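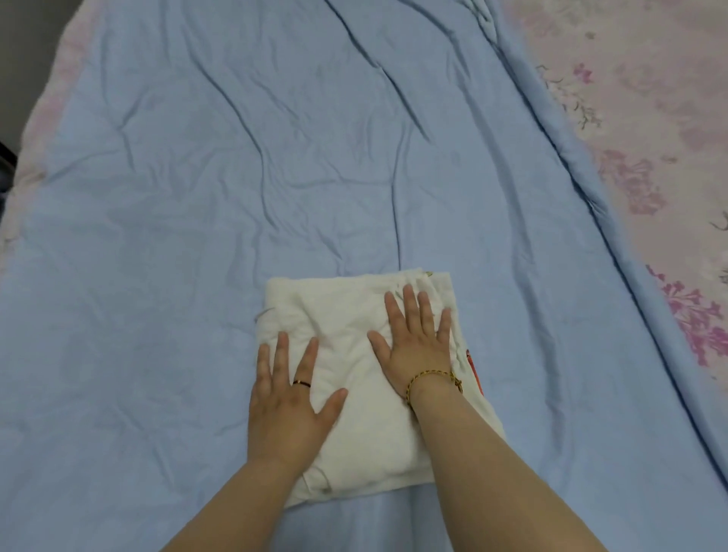
7 March 2023

Workshop notes, Wilasik bench, festival instruments and stage gear

Started on the mandolin from the Goodwin campground loan box. Top seam is open below the tailpiece, a gap I can get a thin feeler into but not a business card. Humidity in the case was 29 percent by the little gauge. I don't trust the gauge, so the mandolin is in the cabinet with the damp sponge until the seam stops moving. No glue before then. Hide glue is in the fridge door, the jar with tape on the lid. The older jar smells off and I threw it out.

Bridge on the same mandolin was half a fret too far forward. G string was 13 cents sharp at the twelfth fret. Moved the bridge back, checked it with the strobe, and marked both feet on the top with low-tack tape. If somebody takes the strings off all at once, that tape is the only record, so please leave it on.

Upright bass, the plywood one we lend for the slow jam: sound post was leaning toward the E side. Pulled it up straight with the setter through the f-hole, which took most of an hour and a flashlight held in my teeth. It sounds less boxy now but there is still a buzz on open A. Not the post. Not the tailgut. I stuffed a sock under the afterlength and the buzz stayed. Next guess is a loose brace, or the end pin collar. Clem Mahuika has the long mirror, need it back.

Banjo, open-back, no label: head was slack as a dishrag. Brought it up a quarter turn at a time, going across and not around. Stopped when the tap tone was close to G sharp. Two hooks on the neck side have stripped nuts. The spares in the Drarnon drawer are the wrong thread. Ordered the right ones and wrote the size on the drawer.

Stage side. Ran the single-mic rig in the back room because last May it fed back every time a fiddle came in close. Setup today:

Large diaphragm mic on the tall stand, capsule at chin height for a guitar player of middling size
Gridex monitors off to the sides, none in front
Low cut at 168 Hz on the mic channel
Narrow cut at 3000 Hz, just enough to take the edge off the banjo

With the monitors off there was plenty of level before ringing. With both on, it rang early. Turned the left one to face the wall and got most of it back, which is no use on a real stage but tells me the left one was the trouble. Swapped left and right speakers and the problem stayed on the left, so it is the position and the brick behind it. The speaker is fine. Put it back where it was.

The 168 figure is higher than I would use for guitar alone. It thins out the G run a bit. The bass has its own channel, so I would sooner have a thin guitar than a boomy everything. Try it lower when we are outdoors and there's no back wall. Saved on the desk as GOODWIN ONE MIC. Don't save over it.

Cable check: went through the long XLRs with the tester. One is open on pin 3 and has a knot of red tape at both ends. The connector is the kind with the set screw, and the screw is gone. Cut it off and fit a new one, or use it for a short patch lead.

Pick-up for the bass came from Wilasik with the wrong clip. The clip fits a cello bridge. It will hold on the bass wing if I shim it with leather, but it slides when you dig in. Sent a message asking for the other clip and have not heard.

To do next session:

Mandolin seam, if the gap has settled. Dry clamp first.
Find the A string buzz. Tap along the bass bar with a knuckle and listen at the f-hole.
Banjo nuts when they come.
New tailpiece cord for the loaner fiddle, the old one is fraying where it crosses the saddle.
Ask Clem about the mirror, and whether the slow jam is in the barn or the tent this year. If it's the tent I need the longer snake and a second drum of power cable.

Cabinet key is back on the hook by the drill press.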